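README for the Colau bench notes

Hi, and thanks for opening this one first. I keep these notes for anybody who ends up working at the hardware bench, and for the handful of people who pull the Colau folder down and want to know what's in it. I'm Brigitta Kälin, I look after the folder, and most of the mistakes in it are mine.

Last big edit: 07/07/2021. Small edits happen whenever I remember.

What this is

Colau is our collection of pictures and notes on memory modules and the bench where we seat them, pull them and sort them. It started as a text file called "where do the RAM sticks go" (I'm not kidding, it's still in there under old) and it grew from that. There are 2,744 pictures in the folder right now, plus a notes file for each sitting. A sitting is just one stretch of work at the bench with one layout. If somebody moves the board or swaps a holder, that's a new sitting and it gets a new notes file, even if it's ten minutes later. Mircea Stoica will tell you this is overkill. Mircea has also never had to untangle sitting 47, where we changed the layout twice and wrote down neither.

What's in the folder

pictures – one subfolder per sitting, numbered
notes – one plain text file per sitting, same number as the subfolder
parts.txt – the list of modules, with whatever we know about each
old – leave it alone, please, I'm sentimental
README – you're in it

The notes files are short. Date, who was at the bench, which modules were out, what the lamp was doing, anything weird. Ihor Kuzmenko writes lovely long ones with spelling I have to fix, Chrysanthi Sarantis writes four words and a smiley. Both are fine! Four words beats an empty file.

About the modules

Almost everything in parts.txt came out of machines that were being scrapped at Tranport, the office downstairs. Please don't treat any of it as known good. Some of it boots, some of it doesn't, and for what we do at the bench it makes no difference. If you need working memory for a real computer, go buy some.

Handle them by the short edges and keep your thumbs off the contacts. I know they're scrap. I still want people to do it, and the habit sticks for when you're holding something that matters. Wrist strap is on the hook. When you're done, modules go back in the Papadakis trays (the flat ones with the lids that don't quite close) with the labels facing up, so the next person can read them without tipping everything out.

There are 271 lines in parts.txt. A few are duplicates from the time Eftychia and I both started from the top on the same afternoon. I've been meaning to clean that up since August and you're welcome to beat me to it.

How the bench is laid out

The board goes up against the metal backing, upright, and the holders go on the face of it. I like it upright much better than flat. We had it flat for ages and everybody ended up hunched over it, and small screws would roll into places you'd never see again. Upright, you can see what's in a slot from your chair.

Before a sitting:

Check that the board doesn't wobble. Push on the top corners with two fingers. If it moves, tighten it.
Run an empty finger along the slots you're going to use and get the dust out.
Write down which holders are on the board and in what order, left to right.
Put the modules you need within reach and everything else back in the trays.
Start your notes file now. You won't do it later.

Going in, line the module up with the slot before you push. If it's crooked it will bind about halfway and you'll be tempted to lean on it. Don't! Back it out and start over. Coming out, pull straight along the slot and keep your other hand on the holder so you aren't tugging on the whole board.
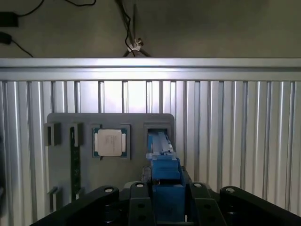 The power cables are my ongoing headache, by the way. They want to be everywhere. My rule is that they stay up behind the rail and nothing gets draped over the front where a sleeve can catch it. If you add an adapter, put a tag on the cord saying what it feeds. We had a mystery plug for a whole summer and everyone was too scared to pull it (it was a radio).

Light is the other thing. Bare aluminum throws a lot of glare back at you, and the ridges make it stripy, so a dark green module can be easy to read at one end of the bench and pretty murky at the other. I note the lamp position in every file now. In the first 300 pictures I didn't, so for those you're on your own, sorry.

Known problems

Sittings 1 through 6 use the old holder names. There's a little table in old that matches them up.
Some notes files say "left" meaning left from the chair, and a couple from the Veronville visit seem to mean left from behind the board. I've fixed the ones I was sure of.
A few pictures are soft, or mostly wall. I left them in. If you want them out, take them out of your own copy.
parts.txt has around a dozen lines with no speed listed, where the sticker had rubbed off.

Adding your own

Make the next numbered subfolder, make the notes file to match, and add any new modules at the bottom of parts.txt. Please don't re-sort the list, it breaks Eftychia Chrysikopoulos's script and then she comes and finds me. If you aren't sure about something, write it down with a question mark next to it and I'll have a look.

Questions go to me, or to Chrysanthi if I'm away. She has the key to the tray cabinet – I only have the spare, and it sticks.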